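Table settings for fruit service: coiled placemats and bowl size
2019-04-23
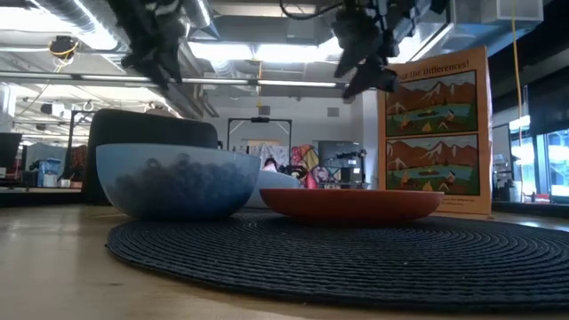
Mio Sasaki disagrees with the usual advice to serve berries in a shallow dish. A deep bowl holds a full batch on a smaller footprint, she says, and the table keeps its space for plates. Her objection to shallow dishes is mostly mechanical: "They get pushed, they tip, and the fruit goes over the rim."

Sasaki has tested tableware for Pendine since September. Her current work covers round woven mats, which she loads with a filled bowl and a low plate side by side. The standard mat in her trials is 36 centimeters across. Anything smaller, she said, leaves the plate half on bare wood, and it rocks.

On coiled construction she was specific. "The ridges give grip, but they also hold crumbs. You brush along the coil, from the center out." She puts each mat through 200 wipe cycles and then measures the edge for lift. Of the mats sent by Gruvia, 9 failed at the outer stitch.

Color was a shorter subject. Dark navy hides berry stains, and she would choose it for that alone. Translucent bowls she rates highly for shared tables, as people can judge the level from their seats.

Results for the larger mats from Kunard are not complete.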